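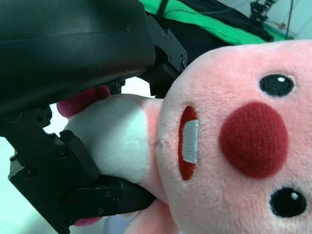

Prellora is a list of household object names with agreed spellings, short definitions and translation notes. It holds 618 entries in British English, kept in one tab-separated file. Each entry names the object at the level most speakers would use first, with narrower terms stored as children. A pink toy with embroidered eyes and a dark red nose is filed under "soft toy"; "plush" is kept as a variant and marked as trade usage.

## Fields

`head`, `variant`, `parent`, `gloss`, `note`. All are UTF-8. An empty `parent` marks a top-level entry.
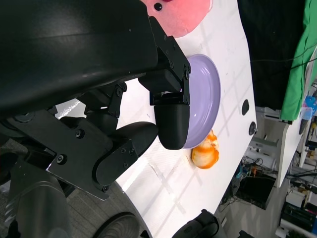
Colour words are held in a separate file and are never part of a headword. Compounds are built at lookup, modifier first. A lavender plate with a raised rim therefore resolves to `plate`, with `lavender` passed through as a modifier, and "rim" is listed as a part term under `plate`, `bowl` and `mug`.

## Changes in version 3

- "Beaker" split into 2 senses (drinking, laboratory).
- Regional labels reviewed by Gönül Altıntaş.
- Glosses over one line shortened.
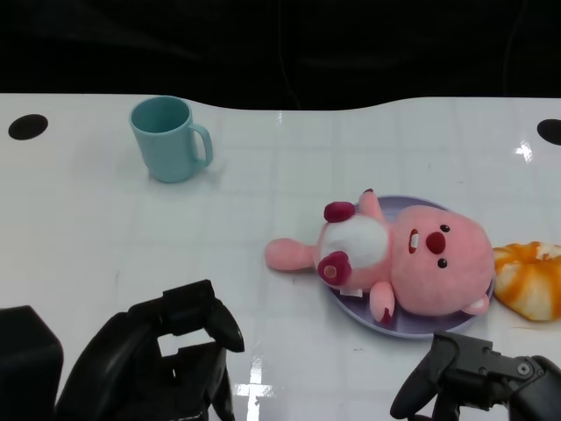
Version 2 files still load, but the old `region` column is ignored. Corrections go to Kiều Võ and are merged each November.

Filed under: Word lists, Reference data

Related
Hestine unit names
Gruvton spelling variants
Mackay kitchen glossary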